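Inventory of a Table, Ultgate

The instruction from the solicitors at Enham was that each room be listed before clearance, starting with the one nearest the street door. Ikhsan Halim started at 9.15 on 10/7/24. He had a clipboard, two pens and the standard form, which allowed 34 lines to a page.

The front room took 27 lines. He entered the chairs, the curtain rail, a lamp without a plug and a barometer reading lower than it should. Under "Condition" he used the firm's own terms: sound, worn, defective. The barometer he marked defective, then tapped it and altered the entry to worn.

The second room contained the table. It was dark grey with a fine grain running across it, rounded at the left and set close to a plain wall. He wrote: Table, one, sound. On it stood a metal tray, gold in colour, with raised sides. He wrote: Tray, one, sound. The form then required contents.

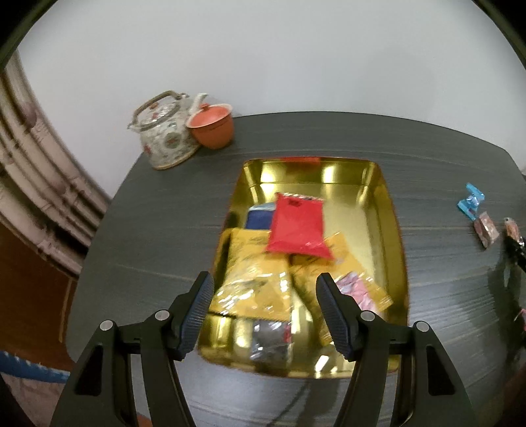 Contents of a perishable or trivial nature could be grouped under a single entry, provided the value did not exceed 100. Packets fell under this rule. He wrote: Packets, assorted, various colours, and moved the pen to the value column, where he stopped.

The deceased, a Mrs Bautista, had lived at the address alone. The file gave her former employment as ledger clerk, Cillutberg Freight, and listed no visitors. The tray had been set lengthwise to the wall, with its near end towards the only chair that had a cushion. The red packet lay on top of the others. Someone reaching from the chair would come to the yellow ones first.

He consulted the notes on the reverse of the form. Note 6 dealt with items laid out for guests. Such items were to be treated as household stores unless the guest could be identified, in which case the guest was to be informed in writing. The note did not say of what.

In the hall there was a calendar still turned to January. He had passed it on the way in and not listed it. He went back and did so: Calendar, one, worn. One square had a pencilled cross and the word "tray". There was no name beside it.

He returned to the second room and sat in the other chair, which he had yet to enter. It was lower than it looked. From there the wall was near enough to touch. He remained seated for four minutes and recorded these on his timesheet as measuring.

The clearance firm had quoted 600 for the whole house, contents of surfaces included. Halim completed the value column with a dash. Under "Condition" he wrote "as left", a term that did not appear in the guidance, and initialled it in the margin so that Enham would know the departure was deliberate.

Then he entered the chair and went through to the kitchen, where there were two cups on the draining board.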